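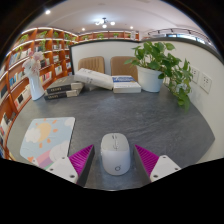

Progress report, August
To: Ulla Grønli, Bisgaard
Re: Oltwood reading room

Desk setup is done at 8 of 11 tables. I still doubt the flowers and trailing plants earn their share of the tabletop. Add a mouse, a mouse pad and a few books and there isn't much left to write on. Preminix says readers like it, but has sent no survey. The 1613 set aside for decor is unspent, and I'd hold it until we see one. The last three tables follow next month.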